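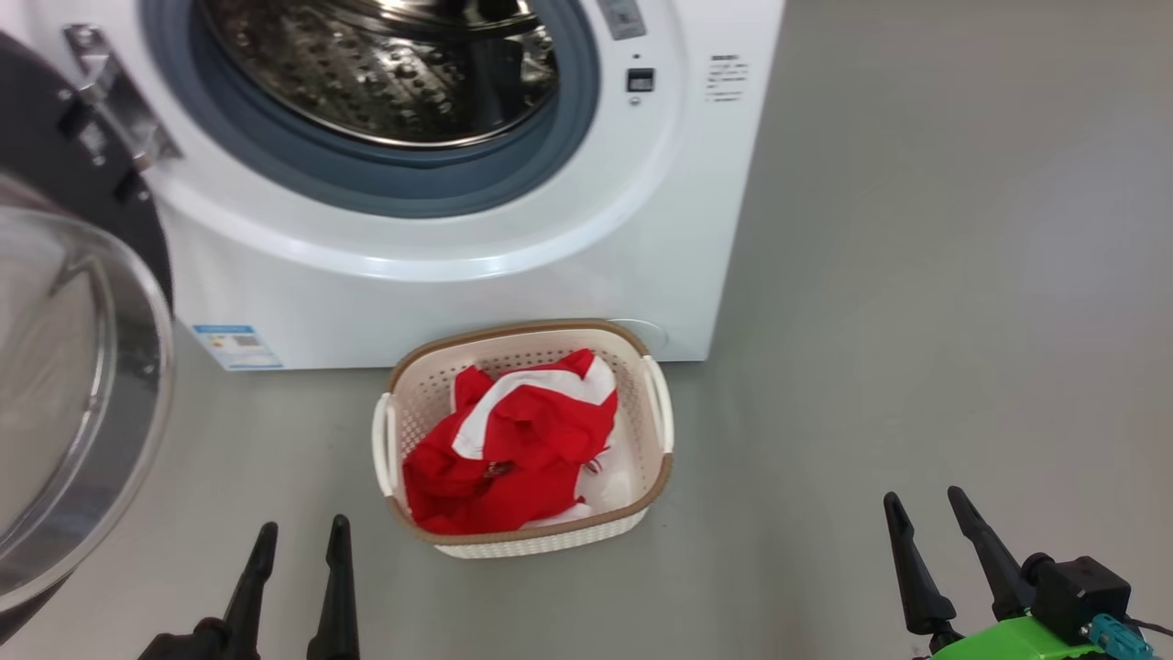

Department of Transitional Housing, Resident Services Unit

Home Programs Reports Partners Contact
Search this site Enter keyword Go
Print this page | E-mail this page

Progress Report to the Kilix Fund
Worus House Family Transition Program
Submitted September 20, 2020

Purpose of this report

The Department submits this report under the terms of its grant agreement with the Kilix Fund. It covers work carried out at Worus House since the last report and sets out the plan for the remainder of the grant. Financial statements are provided in a separate attachment.

Occupancy and length of stay

Worus House provided 324 nights of family accommodation during the reporting period. Demand stayed higher than the building could meet, and the waiting list remained open throughout. Families are now staying longer than the original proposal expected. The main cause is the shortage of two-bedroom apartments in the Jirkska district at rents our families can afford.

The Department has responded by starting the housing search earlier. Each family now meets with a caseworker within five days of moving in to agree on a search area, a rent limit and a list of the documents that landlords usually request. Under the previous practice, this meeting was often held in the second month.

Casework and staffing

Mesfin Tamiru joined the unit in July as senior caseworker, filling a post that had been vacant since the spring. Chaltu Weldu continues to lead on school enrollment and has agreed on a shared transfer form with the district office. The form has shortened the delay between a family's arrival and a child's first day in class, although high school transfers remain slow when records are held in another state.

The evening benefits clinic was moved to telephone appointments. Attendance fell at first and has partly recovered. Residents with limited English were less likely to keep a telephone appointment, and interpreters are now booked for every session at which one is requested.

Move-on support

The Myung Tenancy Deposit Scheme, which the Fund's grant supports directly, made 20 awards. Most went toward a security deposit and a smaller share toward the first month's rent. Four applications were declined on grounds of income and referred to the county.

Landlord recruitment is behind schedule. Idrisa Nyanda has met with several property managers, who raised the same two concerns - late payment of the county's share of the rent and the lack of a contact person once a family has moved in. The second is within our control. The unit will offer a named caseworker to each landlord for the first six months of a tenancy.

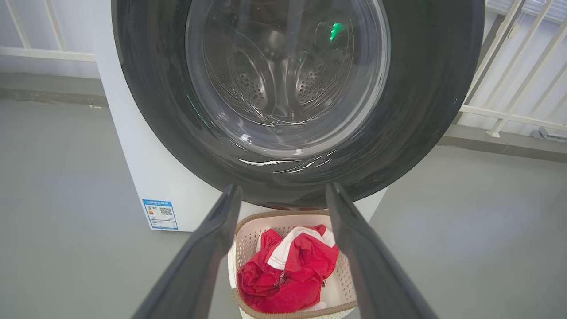

Front-loading washer, Worus House

Building

Routine maintenance was completed within budget. The roof survey has been postponed to the spring, with the Fund's agreement.

Next steps

The Department will sign the revised landlord agreement, complete the resident survey and review the deposit limit against current rents. A request to carry forward unspent training funds will be sent under separate cover. Questions may be directed to Kalkidan Fikre, Program Manager.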